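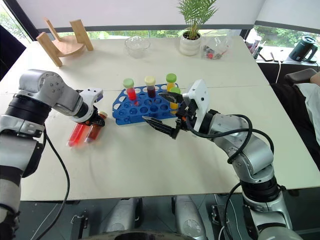 Foros > Material de laboratorio > Gradillas y tubos > Orden de los tubos por color de tapón

Inicio Foros Normas Buscar Registro

Orden de los tubos por color de tapón en gradilla compartida

gradilla_norte
8 ago 2019
Estimados compañeros: en nuestro centro se está revisando la instrucción interna sobre la colocación de tubos en gradilla. El borrador establece que los tubos de tapón verde ocupen siempre el extremo derecho y que los de contenido rojo se sitúen a la izquierda, dejando al menos una fila libre entre ambos grupos. Trabajamos con gradillas azules de plástico, de orificio redondo, adquiridas a Drerus. Agradecería conocer el criterio de otros laboratorios.

mtz_analitica
Buenas tardes. En nuestro servicio se aplica una norma parecida desde marzo. La fila libre resulta útil cuando intervienen 2 puestos sobre la misma gradilla. No obstante, desaconsejo vincular la posición al color del tapón. El proveedor puede modificar la gama y obligar a redactar de nuevo el procedimiento, como nos ocurrió con Jakis.

preanalitica_sur
Discrepo de la intervención anterior. El color del tapón es la primera referencia que consulta el personal, y prescindir de él supone confiar únicamente en la etiqueta. En una partida de 500 tubos, la lectura individual retrasa la preparación de forma considerable. Nuestro procedimiento exige ambas comprobaciones: color al colocar y etiqueta al retirar.

mtz_analitica
No he propuesto prescindir del color, sino evitar que determine el orificio. Una gradilla con pocos tubos y muchos huecos admite cualquier disposición, siempre que quede registrada.

almacen_reactivos
Añado una cuestión práctica. Las gradillas de Hunell que recibimos llevan letras y números grabados en el borde, lo que permite anotar la posición sin recurrir al color. El pedido mínimo es de 50 unidades. La referencia en catálogo es la 563.

gradilla_norte
Agradezco las aportaciones. Las nuestras carecen de grabado. ¿Alguien ha rotulado las filas con marcador permanente? Me preocupa que no resista la limpieza con alcohol.

preanalitica_sur
Nosotros empleamos etiquetas adhesivas de Kowalchuk en el lateral corto. Se sustituyen cada mes. El marcador se borra.

mtz_analitica
El grabado en el taller del propio centro es otra posibilidad. Conviene solicitar antes la conformidad del responsable de calidad.

Temas relacionados
Limpieza de gradillas de plástico
Tapones que no ajustan tras la centrifugación
Etiquetas resistentes al alcohol
Superficies blancas de trabajo: manchas persistentes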